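Riltberg Shared Workshop
Build-Your-Own Arm, handout 4: gripper, pads, first picks
February session. Bring handout 3, we use the wiring page again.

Where we are

By now your arm should home without hitting the bench and the jaw should open and close from the keyboard. If it doesn't, do handout 3 first. Don't skip ahead, the pick routine assumes the jaw zero is right.

Parts for tonight: two fingers, pad material, double-sided tape, wrist camera bracket, short USB lead. Small hex key lives in the Vanen kit box, put it back.

Table setup

Green covering stays on. It gives some grip under light objects and cuts the glare off the bench. Overhead light on for the first runs. Shadows will fool the simple threshold script, so look at where they fall before you set anything.

Start with upright stuff. Bottle, cup, small box. Leave room between them for an open jaw plus a bit. Come in from above, fingers either side, then down. Drive it by hand a few times before you run any script.

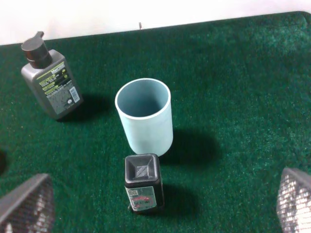 Pads

Bare plastic fingers slip. Everybody tries them bare anyway, fine, try it once. Then:

1. Clean the finger face. Alcohol wipe, let it dry.
2. Cut the pad a little long. Trim after.
3. Tape on the finger, not on the pad. Press from the tip down.
4. Close the jaw on a folded rag and leave it while you do the camera bracket.
5. Check the tip. If the pad lifts at the tip it will catch on the table covering and peel.

Texture matters more than thickness. Thick soft pads feel good in the hand but then you can't tell where the jaw really closes. Thin ones with a mesh surface, less give, easier to zero. Re-zero after every pad change!! Most of the "my arm is crushing things" questions are this.

Jaw force

Servo limit in the config is a percent. Default is 79 in the Cornulville build files, too high for anything soft. Start low, work up untill the object stays put when you lift. Write the number down next to the object name in your log.

Hard things (box, cup): force hardly matters, alignment does.
Soft things: other way round. Jaw keeps closing after contact, the object squashes, the encoder says "still moving" and the script thinks it missed. Fix = stop on current, leave position out of it. See the Soliman script, the function called soft_close.

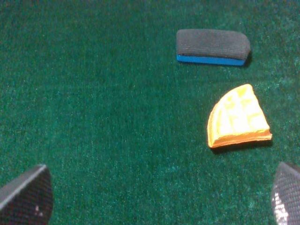

For a wedge shape, think about which two faces the fingers will land on. If they aren't parallel the piece wants to squirt out sideways. Rotate the wrist till you find the pair of faces closest to parallel, or grab nearer the middle. A block is easy, take it across the short side. Try each one from 2 starting positions and note which angle held.

Order of tests, don't mix it up:
- block, short side
- block, long side (jaw may not open enough, check first)
- wedge, any angle you like
- wedge, angle from your notes

Going low

Flat things need the fingertips right down near the table. Lower in small steps. Z limit goes in the config, not in your head. If the covering bunches up in front of a fingertip you are too low, back off and try again.

Watch the view from the wrist camera while you do this. Up close it goes soft and dark, focus is fixed on these cheap modules and the hand blocks its own light.

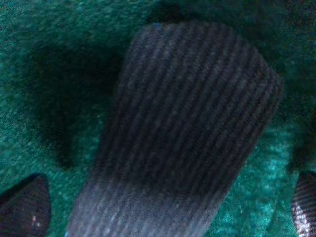
Ribs running lengthwise or crosswise makes a difference for pads too. Lengthwise lets an object slide out toward the tips, crosswise holds it better on a lift but drags if you come in from the side. Pick one and keep it the same on both fingers or you will chase wierd rotation problems all night.

For the log: pad type, rib direction, servo percent, Z limit, held or dropped. Roughly two lines per test is plenty.

Reading: the gripper chapter in the photocopied pack. It's from 1987, the motors are dated but the drawings of finger contact are still the best we have. Skip the hydraulics bit.

Before next session: soft_close working on one soft object, log filled in, spare pads cut. Power off at the supply before you leave, the arm drops when it goes so park it first.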